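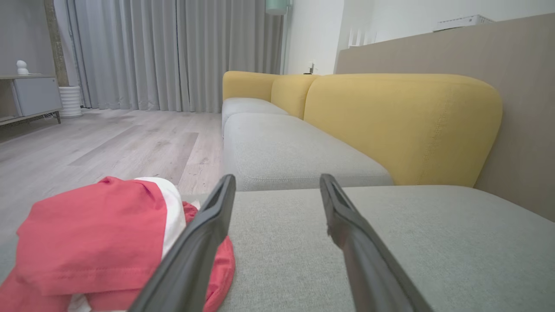 Gripper faults mid pick and won't let go (error 3736)

kettlebrook
hi all, quick one, on my phone so sorry for typos. Pultau arm with the Plevo two finger gripper, picking clothes up off a couch and dropping them in a bin. Fault 3736 keeps hitting right as the fingers close. Arm stops where it is, fingers stay clamped, stuff just hangs there. 17 faults since I put the new firmware on. Before that, zero. Power cycle clears it but then the gripper re-homes by opening all the way, fast, and last time my hand was right next to it. Pinched the thumb pretty good. Not broken or anything.

Anyone else seeing this on soft stuff? Blocks and cups are fine all day.

mudflap_dan
3736 is finger current over limit. You're squeezing the couch. Fingers go down too far, grab shirt plus cushion fabric, cushion pulls back, current spikes. Raise your grasp height, done.

kettlebrook
tried raising it. 9 mm up and then half the picks miss. still faulted on the ones it got

halfpitch
Don't think it's the cushion. We had the same number come up with nothing in the fingers at all, just closing on air. Wrist cable. It gets bent every time the wrist rolls past the end of its range and the sense wire goes first. Check the strain relief before you touch any software.

mudflap_dan
he said cups are fine. bad cable doesnt care if its a cup or a sock

halfpitch
It does if the wrist is at a different angle for each one. Cup comes from the side, clothes come from straight above. Different roll. Go look at the cable.

kettlebrook
ok ok. looked. cable is fine as far as I can see, wiggled it with the arm powered and watched the current number, didn't move. can put a meter on it tonite

Arne Lenz
Skipping the cable for a second. Why was your hand near the fingers when you powered it back on? The re-home after a fault is in the manual, it opens at full speed and it doesn't wait for you. Clear the area, then power. If something is stuck in the fingers leave it there.

kettlebrook
yeah fair. I was holding the shirt so it wouldn't fall. dumb

velcro_sue
not that dumb, the e-stop on these holds grip so there's no good way to get fabric out. we asked Olteanu (they sold us ours) for a release button and got told use the software. great, the software is what faulted
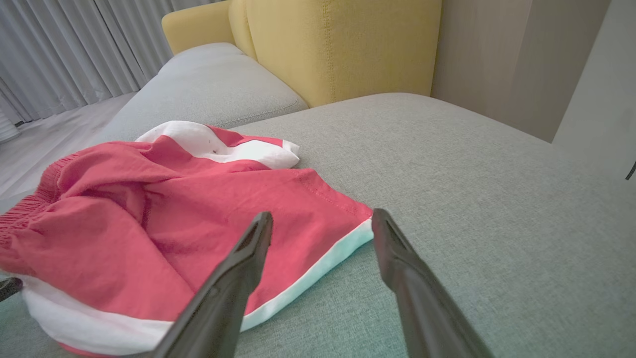

Does hitting the e-stop open the fingers?

Arne Lenz
The e-stop cuts the motion and leaves the fingers where they are. They stay clamped till somebody powers up and homes the gripper.

mudflap_dan
which is right for a gripper holding glass. wrong for a thumb

velcro_sue
I'd take a dropped glass every time.

mudflap_dan
you don't pay for my glass

Ertuğrul Oral
Had this last December on two arms, same gripper. The firmware changed the default current limit for the close move. Old default was higher. Cups stop the fingers quick and clean so you never get near it. Cloth bunches, fingers keep trying to get to the commanded width, current climbs slow and you trip. Look at your close command, are you sending full close or a width?

kettlebrook
full close. always have

Ertuğrul Oral
There you go. Send a width plus a force cap. Mine holds 2 seconds at the cap then calls it a grasp. Dont raise the current limit, people will tell you to. That limit is the only thing that gave up before your thumb did.

eko_user
raised mine, Eko wrist, different gripper, works fine for me

Ertuğrul Oral
See above.

halfpitch
Still want to hear about the meter reading.

kettlebrook
meter says cable's good, sorry halfpitch. switched to width + force cap, no faults so far this evening but it dropped one pair of shorts, so the cap might be a bit low. also found the home speed setting, it's under gripper > advanced > recovery, set it to the slowest. Still opens on its own at power up but you can see it coming

Arne Lenz
Slow is good. Hands still out.

halfpitch
One evening isn't much. Ours went three days between faults. Leave the meter out.

velcro_sue
kettlebrook can you post the force number you land on? we do towels mostly and I'm sick of guessing

kettlebrook
will do, gonna bump it up a little tomorrow and run the whole pile again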